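# Stollo hand gripper – kit page

Two-jaw hand-held gripper, built in the shared workshop at Lillach. Sold as a kit or as loose parts. Page last touched 16th April, sorry for the gaps, will fill in when the bench is clear.

**What it is**

A pistol-type handle, a trigger, two jaws that open and close together. You hold it, you pick things up with it, a camera sits over the top looking down the jaws. Same jaws bolt straight onto the Orellana arm if you have built one. That was the whole point – teach by hand, then swap the jaws over and let the arm have a go.

**In the box**

- left and right jaw, printed, dark grey
- 2 ribbed finger pads, blue
- linkage plates, pins, bag of screws (a few spare)
- trigger, return spring, spare spring
- handle halves
- camera plate, drilled for the Eltitz clip and nothing else at the moment

No camera. No battery. No arm. People keep asking.

**Pads**

Soft cast, ribbed across the grip face. Previous batch was smooth and slid off anything shiny, so if you've got smooth ones write to me and I'll post ribbed, just pay the stamp. They push on over the jaw end, bit of washing up liquid helps, wipe it off after. Dont use oil. Oil makes them swell and then they never sit right again.

Tested to 2,000 closes on the bench rig before the first one split. Split was at the root, where the mould was thin. Mould since fixed, not retested yet.

**Spring and trigger**

Light spring is fitted. Heavy one is in the bag. Start with the light. The heavy is for people with big hands or a lot of patience, your finger will know after half an hour. To swap: handle screws out, lift the top half, hook the old spring off with a bent paperclip, new one on. Mind your eyes when it lets go.

**Putting it together**

An evening if you've done one before. Otherwise give it a Saturday.

1. Clean the pin holes. Print fluff in there will make the jaws stick.
2. Pins in dry first, open and close a few times. Should fall open when you tip it.
3. Screws next, finger tight, then a quarter turn. If the jaw goes stiff you've overdone it, back off.
4. Pads on.
5. Handle halves, trigger, spring.
6. Camera plate last. Check both finger ends show at full open, tilt the plate till they do.

Threadlock on the jaw screws only. Not on the handle, you will want to get back in there.

**What it's good at**

Socks, sponges, small cartons, snack packets, anything with a bit of give or a flat side. Crinkly wrappers are fine now with the ribs. Big boxes you take by an edge or a corner, not across the middle. Coins, no. Playing cards, no. Wet glass, please don't.

Best practice is a mixed heap on a cloth, not a tidy row. Rolled socks in with boxes and packets, some of them touching, so you have to think about where the jaws go in. Change the heap round often or you just learn the one heap.

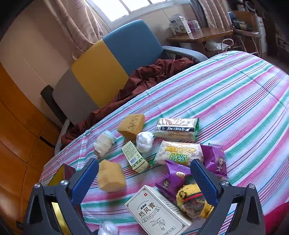
Patterned cloth is worth trying as well as plain. Ivana Gaete had her arm working nicely on a plain grey sheet in January and then it went to bits over stripes, so now she swaps the cloth every session. 200 picks per session is her number, mine is lower, I get bored.

Leave the room as it is. Chairs, curtains, daylight coming in, whatever you've got. If the window blows out the picture, turn the exposure down a notch on the camera and carry on.

**Known niggles**

- Left jaw lags a hair behind the right on some kits. Swap the two linkage plates over, usually cures it.
- Camera plate rattles if the Eltitz clip is worn. Sliver of bicycle tube underneath.
- Blue pads pick up lint. Sticky tape takes it off.
- Handle seam is sharp on a few, run a file down it.
- Bottom handle screw is a diferent length to the others. Keep it separate.

**Spares**

Pads in pairs, springs, linkage plates, screw bags, all stocked. Single jaws printed to order, say left or right. Print files are in the folder that comes with the kit if you'd rather do your own – solid infill on the jaws, no skimping, hollow ones snap at the pin.

**Collecting and post**

Collect from Lillach when the shutter is up, or by post. Kits go out in batches, next batch when the pads are cured. Put "Stollo" in the subject line and say which spring you want fitted, otherwise it's the light one.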